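Hirkia Community Ride – progress report to the grants officer

Prepared by Lambros Rallis, ride coordinator

Registrations
We have 102 riders signed up for the September ride, most of them for the long loop. The grant paid for the online entry system, and it has cut the paperwork a great deal. Waraporn Mahawong now handles rider emails and keeps the task list on Trello. Three riders have asked to move to the short course, and we have let them do so at no charge.

Route
The long loop now turns back at Pornard instead of going over the range. The shire would not approve the gravel section – the culvert there is still under repair. Signs for the new turn have been ordered but not yet delivered. The route cards will be redrawn once the shire signs off on the last intersection.
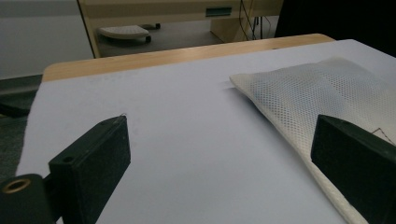 Spending to date
We have spent $1000 on first aid cover and road signs. The deposit on the Koutsoukos hall has been paid from entry fees and is not charged to the grant. Receipts will be sent with the final report.

Still to do
We need 27 marshals and are short for the Sunday morning shift. Two cycling clubs have been asked to help. The traffic plan is with the shire, and I will forward the approval when it arrives.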